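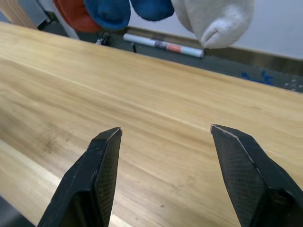
Wills and First Meetings: Your Questions

Siddiqui & Crenshaw, Kavgate office

We get a lot of the same questions on the phone, and we love answering them, but plenty of folks would like to read up at the kitchen table first. So we've gathered up the ones that come in most often. If yours isn't on the page, call us and ask for Mbali Shezi at the front desk – she will find the right person for you.

Do I really need a will if I don't own much?

Most people who ask us this own more than they think. There's the car, the savings account, your grandmother's ring that two cousins have had their eye on for years. A will lets you say where those things go, and if you have young children it also lets you name the person you'd want to raise them. Ezekiel Crenshaw likes to tell clients that the size of the pile doesn't matter nearly as much as the number of people standing around it.

What should I bring to the first meeting?

Very little! A photo ID, a rough list of what you own and what you owe, and the full names of the people you'd like to include. If you already have an old will, bring that too, even if it's from another state and you're a bit embarrassed by it. We've seen them written on the backs of church bulletins.

How long does it all take?

The first meeting runs an hour or so, sometimes longer if there's a good story in it. After that we send you a draft, usually within 21 days, and you take as long as you like to read it over. Then you come back in to sign with two witnesses, and we can provide those.

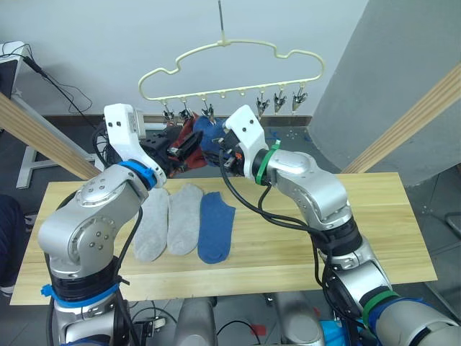

What does it cost?

A simple will is $200, and a will with a trust for children starts at $1,000. The first meeting is free, and we'll tell you the full price before any work begins, so please don't lie awake over it. If money is tight, say so. Gerardo Ferri sets up payment plans and is very kind about it.

Can my spouse and I come in together?

Of course, and most couples do. Each of you will have your own will, though, even when the two match nearly word for word. If there's anything you'd like to talk over privately – children from an earlier marriage, for instance – let us know beforehand and we'll set up separate times.

Who should I pick as my executor?

Somebody organized and patient who picks up the phone. Many parents feel they have to choose the oldest child, and they don't. Do ask the person first, please. It's a fair amount of work, and it comes at a sad time. 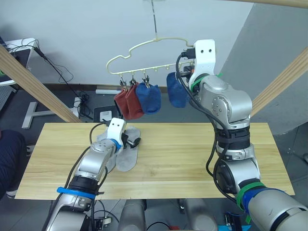 A gray sock on the tabletop, with the hanger above.

Where do you keep the signed copy?

The original can go home with you or stay in our fireproof cabinet at no charge. If you take it home, tell your executor where it is. A bank box in your name alone can be hard for the family to get into.

When should I update it?

After a wedding, a divorce, a new baby, a death in the family or a move to another state. Otherwise, a read-through every few years is plenty.

Do you make home visits?

We do, on Tuesday afternoons, anywhere within 26 miles of the office, and that takes in Sillholm. Raili Kokkonen does most of the driving and is always glad of directions, as the map on her phone has its own ideas about the back roads.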